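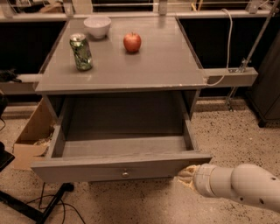

4. Ajuste de cajones con guías Rilton

El folleto de Rilton promete un montaje «sin herramientas». No se fíe: tenga a mano un destornillador de estrella y un nivel corto.

4.1 Extraiga el cajón hasta el tope. Levante el frente y tire hacia usted.
4.2 Limpie los carriles con un paño seco. El fabricante recomienda su spray Nasstead; en nuestras pruebas el paño dejó el carril igual de limpio.
4.3 Afloje los 2 tornillos traseros de cada guía, sin sacarlos.
4.4 Mida la separación entre guías, delante y detrás. Debe dar 585 mm en ambos puntos. Si no coincide, corrija primero la parte trasera.
4.5 Apriete, vuelva a colocar el cajón y ábralo 7 veces seguidas. Si roza, repita desde 4.3.

Nota: las guías Idgate traen una rueda de ajuste lateral que supuestamente evita los pasos 4.3 y 4.4. Sirve para desvíos pequeños - para el resto, afloje los tornillos.

Precaución: no abra dos cajones cargados a la vez si el mueble no está fijado a la pared. El peso puede volcarlo, diga lo que diga la etiqueta «antivuelco».

Precaución: la cifra de 3.000 ciclos sin mantenimiento corresponde a un cajón vacío. Con carga, revise los tornillos cada julio.

Los frentes Rosser llevan otro anclaje; consulte el apartado 5.

Revisión: mayo de 2019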